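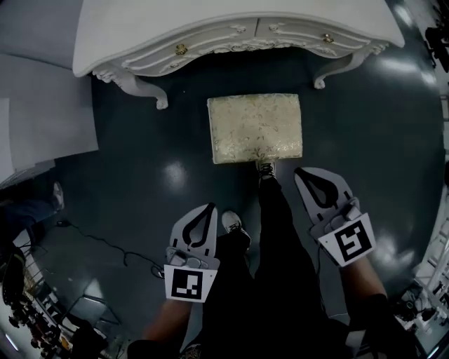

Filed under: Workshop Builds, Grippers

Kayode Briggs built his first pair of hand-held grippers on a shared bench at Drustholm in June. Each one weighs 218 grams. "The fingers took the longest," he says. "I printed 2 sets that split at the root before I changed the curve."

The furniture work is meant to teach an arm he calls Platton to move a padded stool.

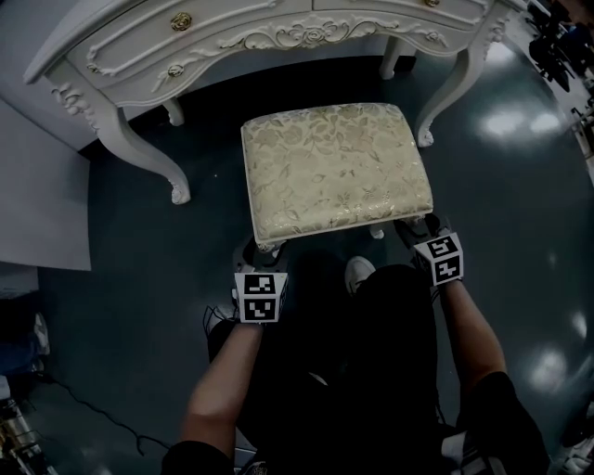 Briggs also records the task with bare hands, using marker cubes at the wrists. "You get the wrist pose and you lose the finger opening. I want both sets." He has 710 clips so far and adds more on Thursday evenings. Gloss on the floor still upsets the tracking, and he plans to try a lower exposure next.

14 shares | 3 comments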